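Kamlesh Srivastava on scoring Purnard, and why the villain gets the best tune

Kamlesh Srivastava picks up the phone humming. It takes me a second to place it, and then I'm grinning like a kid, as it's the four-note phrase that plays every time the moneylender walks into a room in Purnard. I've had it stuck in my head for two weeks, and I tell him so.

"Good! Then you've suffered as much as I have," he says. "I wrote it on a bus. I sang it into my phone and the man next to me changed seats."

If you haven't seen Purnard yet, please fix that. Mohit Upadhyay's second feature is a slow-burn family drama that turns into a chase film somewhere after the interval, and the score is a huge part of why that turn works. It arrived on Skosum earlier this month with very little noise, and it's been a joy watching people find it.

Srivastava came to the film late. Another composer had left, the edit was nearly locked, and Upadhyay had been cutting to old temp tracks with a lot of brass in them. "Mohit loved that brass," he says. "He'd lived with it for months. I went to see him at Kaltell, that's the studio where they were doing post, and he played me the whole film with this enormous orchestra over it. I said it was beautiful and could we please try it with a harmonium."

They argued for an afternoon. Then they ran the courtyard scene three times, once with the brass, once with Srivastava playing live in the corner of the room, and once with nothing at all. "Nothing won," he says, laughing. "I went home having talked myself out of my first cue."

That scene is still silent in the finished film, and it's terrific. You hear the pressure cooker from the next room and the father clearing his throat. When the music does come back, a full scene later, it's only a low drone, and my shoulders went up around my ears.

The recording was done with 18 musicians, most of whom he has known since his days playing weddings. The exception was the percussionist, Ataberk Sezer, who was brought in by the sound mixer and spoke to everybody through rhythms for the first day. "He was shy and I was shy. So I played something, he played something back, and by lunch we had the chase." Sezer is all over the last half hour of the film — those dry, clicking patterns that never quite land where you expect them. I'd assumed they were programmed. Srivastava was delighted to hear it. "I'll tell him. He'll be insulted, and then he'll be very proud."

What about the moneylender? Why hand the loveliest melody in the picture to its worst man?

"Because he thinks he's the hero," he says straight away. "He comes in smiling, he brings sweets for the children. If I play something dark, the audience is ahead of the family. I wanted you to like him a little. I wanted you to be embarrassed later."

It's the kind of choice I love in a background score, and we don't talk about those nearly enough. Songs get the lyric videos and the dance covers. The score gets a credit that goes by while people look for their shoes. Srivastava has written songs too (the wedding number in Chauhan was his, and it's a cracker), but he says he'd give up songs first if he had to choose.

"With a song, everyone tells me the next morning what they think. With a score, it's one message, from one person, six months later, and they've noticed a thing I did with a flute in reel four. I'll take that message."

He's been getting a few of those lately. A film student named Kristaps Toom sent him a five-page letter about how the theme gets slower each time it appears, losing a beat here and there until it barely holds together at the climax. Srivastava read me some of it over the phone, sounding pretty moved. "He heard everything. There's one thing in there I did by accident and I'm going to claim it."

Is there a soundtrack album coming? He hopes so. The cues need trimming and sequencing, and he'd like to include the brass-free courtyard idea that didn't make it.
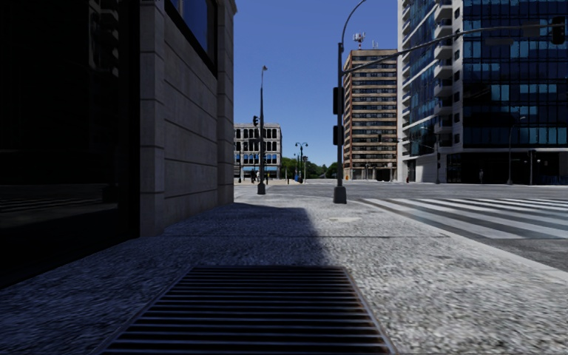

He's also started on Upadhyay's next one, which is a comedy, and all he would give me was that there's a tuba in it. "Mohit gets his brass," he said, and went back to humming.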